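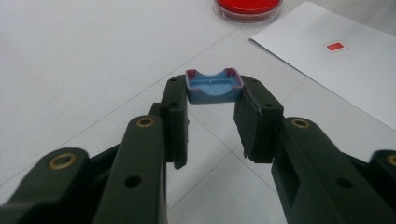

Figure 3. Open two-finger gripper and a small blue plastic piece on a white tiled surface.

3.2 Choice of streams and exposure of the moss bags

The use of aquatic mosses as indicators of metals in running water is well known, but most of the published work comes from large rivers with a regular flow. For small upland streams, where the water level may change by a large amount in one night, the method is less tested. In the present work we wanted to know whether transplanted moss can give a useful picture of contamination in such streams, and how long the moss must remain in the water before the values become stable enough for comparison between sites.

Two streams were selected in the Banavau valley. The first, the Wistance, receives the drainage of an old mining area in its upper part and then passes through pasture. The second, the Condia, has a similar slope and a similar bed of coarse stones, but there is no known mining in its catchment, and it was therefore taken as the reference. Both streams are shaded by alder along most of their length. The lower part of the Wistance is open on the left bank, where the trees were cut for a farm track, and this difference has to be kept in mind when the results of the lowest stations are read.

The moss was collected from a spring at Massawe, which lies outside both catchments. We took only the green upper parts of the shoots, because the older parts near the base carry a lot of sediment and their content of metals reflects a period which we can not determine. The shoots were rinsed in the water of the spring, transported in cool boxes and kept overnight at 4 degrees in the dark. On the next morning they were sorted by hand. Shoots with brown tips, with visible algae or with attached insect larvae were removed. In total 579 portions were prepared, including those for the blanks and for the measurement of the starting content.

Each portion was placed in a bag of nylon net and closed with a plastic tie. The bags were not filled tightly, so that the water could pass between the shoots. In a first trial we had used a finer net, but it became covered with silt after a few days and the moss inside lost its colour. The trial was stopped and its data are not used in this paper.

At every station the bags were fixed to a line between two iron rods, at a depth where they would stay under water also during a dry week. This condition was not fulfilled at one station of the Condia in May, when the level fell more than we had expected and the upper bags were found in the air. We do not know for how many days they had been dry. These bags were excluded, and the station is represented only by the lower line.

3.3 Preparation in the laboratory

After removal from the stream the bags were shaken three times in stream water, placed in labelled boxes and brought to the laboratory on the same day. The moss was taken out of the net, washed again with deionised water and examined on a white surface for small stones and pieces of net. It was then dried at 40 degrees until constant weight. A higher temperature would have been faster, but some loss of mercury has been reported for plant material dried in strong heat, and we preferred to stay on the safe side. 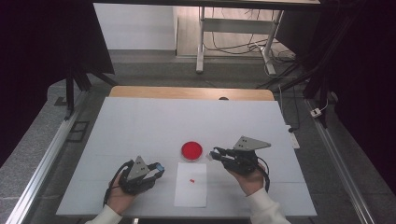
Figure 4. Two black hand-held grippers in use above a white tabletop, with a round red dish and a sheet of white paper.

The dried material was ground in an agate mortar. From each sample 200 mg was weighed and digested in nitric acid and hydrogen peroxide in closed vessels. The solutions were diluted and measured for cadmium, copper, lead and zinc. A certified plant material and a blank were carried through the whole procedure with every series. When the value of the certified material was outside the accepted range, the complete series was repeated. This happened once, and the cause was a vessel lid which did not close well.

All values are given on the basis of dry weight. Values under the limit of detection were replaced by one half of this limit for the calculation of means. For cadmium in the Condia this concerns a large part of the samples, and the means for this metal should be taken as a rough guide only.

3.4 Uptake with time

In the Wistance the content of zinc in the moss increased quickly during the first week and more slowly after it. At the station directly below the mining area it passed 1,000 mg per kg before the end of the exposure. Copper followed the same form of curve at a much lower level. Lead behaved in a different way: its content remained almost the same for several days and then rose after a night of heavy rain. We suppose that the lead is mainly bound to fine particles, which are moved only when the flow is strong, while zinc is present in solution all the time. The turbidity of the water was not recorded continuously, so this explanation could not be tested with our own data.

In the Condia no clear trend was found for any of the four metals. The small differences between stations are within the spread of the parallel bags. It should be noted that this spread was greater than in the Wistance for copper, and we have no good explanation for it. Contamination from the iron rods is not probable, as the bags next to the rods did not differ from those in the middle of the line.

The condition of the moss was judged by colour and by the growth of new tips. In the Condia most of the shoots formed fresh tips. In the Wistance the growth was weak at the two upper stations, and the leaves became darker. It is possible that damaged shoots take up metals in another way than healthy ones, as has been discussed for other species. For this reason we do not recommend an exposure of more than four weeks in strongly contaminated water, even if the values for lead are then not yet stable.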